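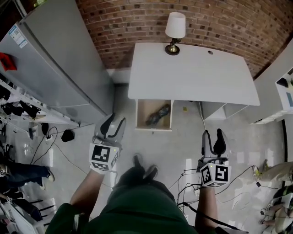
Lamora Help > Hand-held devices > Setup and repair

Right hand gripper drops out when I reach into a drawer

Posted by deskrow, 13 February 2025

We have a pair of Zastar hand grippers, the wired kind with two curved fingers and a marker cube at the base of each one. The left has been fine since we got it. The right loses its position in the middle of a recording. On the screen the gripper freezes where it is for a moment and then jumps to where my hand really is.

It happens most when I pull out a desk drawer and reach down into it, then turn to put something on the desktop. If I stand still and wave it around at chest height it hardly ever does it. Yesterday I recorded 148 takes and had to throw away 7 of them, all for the right hand.

The light on the gripper stays green the whole time. Finger opening is still logged during the freeze, so I can see the fingers closing on the plot while the position line is flat. Both cables run across the floor to a Rolar hub.

Things I have done so far:

Restarted the hub and the software.
Wiped both cubes with a dry cloth.
Swapped the two ports on the hub. The fault stayed with the right gripper.
Ran the normal startup calibration again. It passed on both hands.

I have not opened the gripper or touched the cube mount. The manual says to set the cube screws with the gauge in the box, and ours came without one. Is this a cable fault, or something with the cube? I would like to know before I order parts, as a new cable from Chowdary takes until May at the moment.

cubeside

Don't order the cable yet. If finger opening keeps coming through while the position is frozen, the cable is carrying data. On the Zastar pair the position comes from the cameras seeing the cube and the fingers come over the wire. A bad cable usually takes out the finger line first, and often the light with it.

I would look at the cube in this order.

1. Hold the gripper body in one hand and try to twist the cube with the other. There should be no play at all. If you feel a click, the mount is loose. Power off, take up the two small screws a quarter turn each, going back and forth between them, and stop when the click is gone. They thread into plastic, so go easy. You can do this without the gauge.

2. Look at each printed face under a lamp, tilted. Wear at the corners of the black squares matters more than a mark in the middle. A shiny patch is also bad. We had one face that had been rubbed against a desk edge so often that it had gone glossy, and it read fine from the front and failed from any angle. Replace the whole set of faces on that cube if one is gone, and check the face numbers against the card in the kit. Two faces swapped will give you jumps too.

3. Record a slow turn of each gripper through every side at chest height, then the same turn down at drawer level. Open the log and look at the column for faces seen. Ours shows a good reading on 95 percent of the rows or better for a healthy cube. If the right one is lower at both heights, it is the cube. If it is only lower down by the drawer, your arm or the drawer front is hiding it, and you need to change how you reach.

After you touch the mount you have to run the full calibration, the one with the stand. The startup one only checks that the cube is seen. It will pass with the cube sitting crooked.

tapeandties

Same thing happened to me and it was the cable. I replaced it and the problem went away. Just get a new one.

hallway_bench

The answer above could be right for that person's unit, but I agree with checking the cube first. Replacing the cable means taking the base off, so the cube gets reseated whether you meant to or not. That may be what fixed it.

The cable can still cause this in another way. If it loops over your forearm or gets pulled tight when you turn, it tugs the base round and works the cube mount loose over time. Standing on it does the same. I leave a slack loop near the wrist, held with a soft strap, and let the rest go down behind my arm to the floor. Before each session I walk through the whole task once with nothing recording: drawer, desktop, turn, back again. If the cable goes tight anywhere I move the hub closer.

I check both mounts for play every 400 takes and write it on a strip of tape on the hub. The finger pads get looked at on the same day. The right one always needs tightening sooner for me, and I'm right-handed.

deskrow

Thanks. There was a click when I twisted the right cube, none on the left. Tightened the screws and ran the full calibration with the stand. One face also has a worn corner, so I have ordered a set of faces. I'll do the slow turn test at both heights tomorrow and add the log numbers here.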